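# News from the Kokasgate robotics club

October got away from me, so this is a long one. We've moved from wheels to hands this term, and I can't remember the last time I had to chase so few people to turn up! 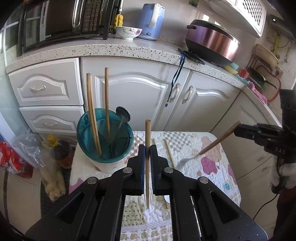
## Chopsticks, and why we're stuck on them

For anyone who skipped the first meeting: our project this year is table clearing. The idea came from Abelardo Painemal, who wanted something his grandmother would recognize as a real chore (last year's line follower left her very unimpressed). So we're teaching by doing. You squeeze a hand-held gripper, you pick things up, the recording goes into the pile, and later on the software gets to learn from all our clumsy attempts.

We started with chopsticks because I thought they'd be easy. They're light, they're straight, they all look alike. Well! Lying on a quilted tablecloth, a chopstick settles into the fabric, and you end up pinching cloth along with it. And then you still have to get the thing into the utensil holder, which means turning it upright without letting it swing around in the fingers. I spent a whole evening on this and my wrist was sore for two days.

What works best so far:

- Come in low and slow, with the fingers either side of the stick and square to it.
- Grab above the middle if it's going into the holder. Too low and the top end wanders all over the place.
- Wait a beat after closing before you lift. The recordings where people snatch are really hard to use.
- If you drop it, leave it where it landed and pick it up from there. Please don't reach in and straighten it with your fingers, we do want the messy ones.

The holder has dividers inside, and those have caused the most arguing. Half of us say aim for a compartment, the other half say just get the stick over the rim and let go. I'm in the second camp, mostly out of laziness, but Abelardo went through a batch of recordings and thinks the aimers have smoother movements at the end. We'll keep doing both until somebody wins.

## Two hands are harder than one

We've also started on two-gripper runs, one in each hand, and this is where I'd love more people to have a go. It feels a bit like the first time you try to pat your head and rub your stomach. My left hand wants to copy my right hand and closes on nothing at all.

The trick (thanks to the Olivares table for this one) is to let one hand finish and hold still while the other one moves. It's slower, but the recordings are so much cleaner, and you stop bumping the grippers together over the holder. Once that feels normal you can start overlapping the moves a little. The Renard table went straight to doing everything at once and I admire the spirit, but we had to throw most of that evening out.

Forks come next, then the ladle, which I'm a bit nervous about. All the weight is at one end and it loves to roll in the fingers. Ideas welcome – rubber pads, tape, a different grip, anything you've got.

## How the pile is growing

We now have 1,189 recordings that passed the check, and I'm so pleased with that I've told pretty much everyone I know. The check itself is still done by eye, so if you have a free evening and a comfortable chair, I'd be very glad of the help. You watch a run, you mark where it starts and stops, and you flag anything odd. It's strangely relaxing with the radio on.

A small request on naming. Please use your table name first, then the object, then a number. I've had files called "final", "final again" and "oops" this month, and I can't tell you what's in any of them without opening every single one.

## Showing it at Bandik

The Bandik open evening has offered us a spot again. I'd like to have visitors try a gripper themselves instead of standing there watching us, so we'll need a couple of people to look after each table and show newcomers how to hold the thing. Kids usually get the hang of it faster than their parents do, which was the best part of the last one.

If you can bring a tablecloth, bring one, and the busier the pattern the better. I'd like to see how the software copes with something other than the ones we've been staring at all term.

Doors at 6:30 as usual, grippers charged before you leave, and whoever has the spare cable, I'd like it back please.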